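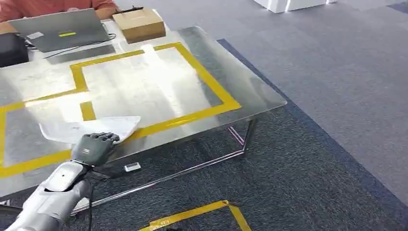
Costby stage notes, thread. We open on a Saturday in August and I said I would write down how we rehearse, so I'm doing it in pieces between calls.

1/ The play is called Zarkatton. It runs 154 minutes with the break. Two acts, eight actors, one set. The set is a ferry waiting room and it doesn't change, except for the clock.

2/ I'm the stage manager. I don't act in it and I didn't write it. Malathi Bangera wrote it and Usha Gowda is directing. My job is the prompt book, the calls, the props list and the cues.

3/ A few people asked what a prompt book is. Mine is a ring binder with the script on the right-hand pages and blank paper on the left. Moves go on the left in pencil. Cues go in the margin of the script, also in pencil until tech week, then ink.

4/ Usha blocks slowly. In the first week she has the actors read a scene sitting down, then read it again standing up, and only after that does anyone get told where to go. Most of the moves I wrote down in week one were found by the actors on the second read.

5/ Some of those moves have since gone. Act one had a long cross from the ticket window to the bench and it's been cut twice and put back once. Right now it's in.

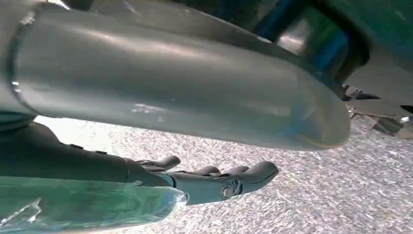

6/ Warm-up is at 6:15 and it is short. Walk the room, change direction on a clap, stop together without a signal. After that, tongue twisters in pairs. Krishnamoorthy Subramaniam leads it when Usha is held up at work.

7/ The stopping together part took them a while. Krishnamoorthy had them slow the walk down and look at the far wall instead of at each other. Last night's was clean.

8/ Cue count as of tonight: 28 lighting cues and fewer sound cues than I expected. Pavithra Namboodiri is doing lights. She wants the second act to get darker so gradually that the audience won't notice until the lamp over the door is the main thing lit.

9/ A slow fade like that is one cue on paper and a long one in practice. It starts on the line "They said the four o'clock" and finishes well into the next scene. I have to make sure nothing else gets called on top of it by mistake. It has its own color of tab in the book.

10/ Sound is mostly the harbor, and it's very quiet. Annelore Bauerfeind plays the ferry horn live from backstage on a bass clarinet. We tried a recording first. The recording was the same length every time and the actors started talking right on the end of it. With Annelore they have to listen.

11/ She also plays the mother in act two, so she has to be finished with the clarinet and at the upstage door in under a minute. We ran that change three times on Tuesday. It works if the door is already unlatched. Unlatching the door is now on my list.

12/ On being off book: act one was due last week and most of them made it. If you need a line in my room, say "line" and nothing else. Please don't apologize or make a face. I'll give you the first few words and you carry on from there.

13/ I don't correct small word changes during a run. I write them down and hand out slips at the end. Malathi likes to see the slips too. She has changed the script to match one of them — Rao's last speech is shorter now by a sentence.

14/ Rao is the ticket clerk. He never leaves the stage, including the break. When the audience goes out to the lobby he stays at the window and sorts tickets. Usha asked for that in week two and I thought it would be dropped. It hasn't been.

15/ What's still open: the clock. It has to show three different times and we haven't settled who moves the hands. Rao could do it in view. I could do it from behind. Usha wants to try both on the set at Skindorico before she picks.

16/ We move into Skindorico the week we open. Until then the floor of the waiting room is a taped outline and the door is two chairs. The real door opens the other way from how we've been doing it, so act two gets walked through once before anything else.

17/ Next call is tomorrow, act two from the top, no scripts in hand. Bring the shoes you'll wear in the show. I'll add to this thread after tech.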